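Things That Lie Down: Drink Containers on a Shared Window Bed
Final report, Everyday Objects studio
Student: Benoît Millet
Handed in December 22, 2019

1. How the project began

Our apartment at Kandine has one really good place to sit, and it is the bed under the window in the front room. It has a cream sheet with thin stripes, a long gray cushion along the back, and more daylight than the rest of the rooms put together. Everybody ends up there with something to drink, and a good part of what they drink from stays behind when they go. 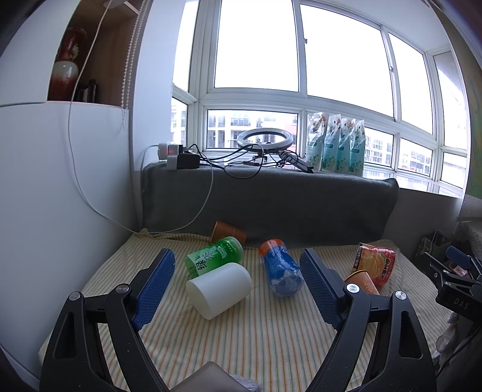
The striped sheet under the window, with the green bottle on its side.

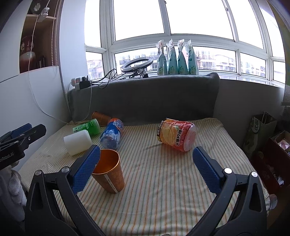
I had first meant to write about the kitchen. I had a plan of the shelves and a very long list of complaints, and I was a bit proud of both. But when I read my April notes again, nearly every page wandered off to the window bed and who was going to clear it, so I gave in and followed the notes. My teacher had been hinting at this for a while, in a kind way, by asking me after each presentation where we drank our tea.

The question I settled on is a small one. When a soft surface is used like a table, what happens to the things people put down on it, and can the clearing up be made easier without turning a nice place to sit into a place with rules? I wanted to come out of it with one object and a few habits that my roommates would put up with after the grade was in.

2. What I did

I kept a diary of the bed for most of the fall term. Each evening, before anyone cleared it, I wrote down every drink container on the mattress and whether it was standing or lying down. I left out phones, chargers, books and snacks, although snack cups gave me some trouble and I will come back to them. If a container stayed for several evenings I wrote it down only the first time, otherwise one stubborn bottle would have taken over the whole study.

By the end I had 78 containers in the diary. Of these, 43 were lying down when I found them. I had expected more bottles than cups to fall, as bottles are taller, but the light paper cups were just as bad. A cup needs only someone sitting down at the far end of the mattress, or a sheet being pulled straight with a little too much energy, and over it goes.

I also talked with my three roommates, mostly while cooking, so these were not proper interviews and I have not treated them that way. I asked each of them to show me how they put down a drink when they sit at the window. Two of them pushed it against the cushion at the back. The third held hers between her knees the whole time and then, when her phone rang, laid it on the sheet without looking, which taught me more than her answer did.

3. What the diary showed

The first thing I noticed is that people sort containers in their heads, and they do it very quickly. A bottle with a cap feels finished with and safe at any angle, so it gets dropped wherever there is room. A cup is treated with care for as long as it has something in it, and after that it loses its place in the world completely. I found cups tucked behind bottles, cups inside other cups, and one that had been squashed flat under the corner of the cushion and must have been there for quite some time.

The wide jars, the kind with a screw lid that you could lose your whole hand in, were the surprise. I thought they would be the steady ones. But they are heavy when full, they sink into the mattress on one side, and once they are on their side they roll toward whoever is sitting lowest. Everyone liked them and no one wanted to carry them to the kitchen. There was always a feeling that a good jar might be kept for something, and I share that feeling, as anyone who has seen the top of my closet can tell you.

The snack cups I finally left out of the numbers. Some had been drunk from, some had been eaten from, and one was holding hair ties. I do think a longer study should include them, because for the person clearing up they are exactly the same job as a paper cup.

The second thing is that clearing happened in bursts. There were many evenings when not a single thing moved, and then somebody would get annoyed, fetch a bag and do the whole bed in one go. The annoyed person was usually right about the mess and usually wrong about whose it was. We had two proper quarrels over this during the term, and I have permission to mention them as long as I say that one of them was my fault. It was.

4. The tray

For the making part I built a long, low tray that sits on the mattress against the cushion. I called it Rornota, a word my little sister made up for the place where lost socks go. It is made from a thin pine board with a raised edge, with felt glued underneath so that it doesn't slide on the sheet. The board came from the offcuts bin at Stubbs, the lumber yard by the Sovdale bus station, and they let me have it for next to nothing once I had explained what it was for, at some length I am afraid.

My first version had round holes for the cups. It looked very neat in the drawing and it was a nuisance on the bed, as half of our containers were too wide and the other half dropped through to the felt. People also disliked having to aim. I filled in the holes with a second board and kept the edge, and that is the version we still have.

The size took the longest. A deep tray takes room from the people sitting, and a shallow one won't hold a jar. I tried cardboard models for a week and moved them around while people were using the bed, which they were very patient about, and ended up with a tray slightly deeper than our widest jar. The handles are cut into the short ends so that the whole thing can be lifted and walked to the kitchen by one person. This turned out to matter more to my roommates than the question of standing or falling. Carrying one tray feels like a small errand — carrying six separate things feels like a punishment.

5. How it went, and what I would change

I only had the final tray in use for the last part of the term, so I don't want to claim too much for it. The bed is cleared more often now. Things still land on the sheet, mostly at the end farthest from the tray, and bottles with caps are still treated as if they belong to the mattress. But the tray goes to the kitchen most mornings, and I am no longer the only one who takes it there.

If I started again I would make two short trays and put one at each end. I would round the corners properly, because the sheet catches on them when it is changed. I would also write down who sat where, something I avoided because it felt like spying on my friends, although when I told them so they all said they wouldn't have minded.

The report was meant to be 3000 words and it is a good deal shorter, as the diary pages are handed in separately in the green folder. The cardboard models are on the shelf by the studio door and can be thrown out.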